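Uvine Open Sorting Bins, Set of Three

Anyone who has ever pulled open a kitchen drawer looking for a teaspoon and come up with three butter knives and a corn holder will understand why we carry these. The Uvine set is three open rectangular bins, one clear, one orange-tan and one teal-green, and they are meant to live wherever your flatware lands before it gets put away: beside the dish rack, on the sideboard, or at the end of a buffet line when the guests have gone home and you are facing a heap of spoons.

There are no lids and no dividers to fuss with. You pick a color for each kind of thing and stick to it. Roswitha Zaugg, who chose this set for our catalog, keeps knives in the middle one and has done so since April, and she says even her grandchildren have caught on (most of the time!).

The bins are lovely with colored flatware, too. Gold and rainbow finishes look so cheerful against the teal, and if you own more than one finish, as a lot of our customers do now, you can sort by color instead of by shape.

Set of three, with gold and iridescent flatware. Flatware sold separately.
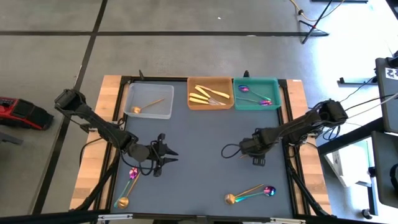
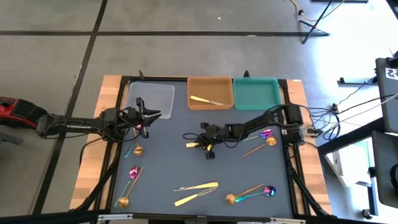
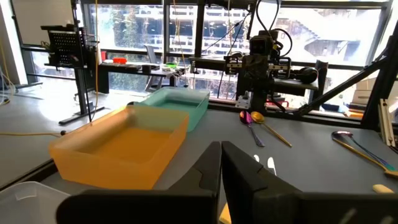
Some people line them up along the back of the counter and some like them right up against each other - either is fine, and they don't need to match the order we show in the catalog. If your counter is narrow, try turning them so the short sides face you. You'll lose a little elbow room when reaching for the farthest one, but you get a good stretch of counter back for drying plates.

For washing, we suggest warm water, a drop of dish soap and a soft cloth. Please skip the scouring pads, and let the bins dry upside down on a towel before you stack them away.

Item number 3578. Sold as a set only, so we can't split colors, though Abelardo Mansilla at our order desk keeps a waiting list for anyone who would like a second set in the same shades. Cafes and church kitchens ordering several sets should write to him as well, and he'll work out the shipping with you before anything is charged. Returns are accepted on unused sets in the original box, and please tuck the packing slip back in with them.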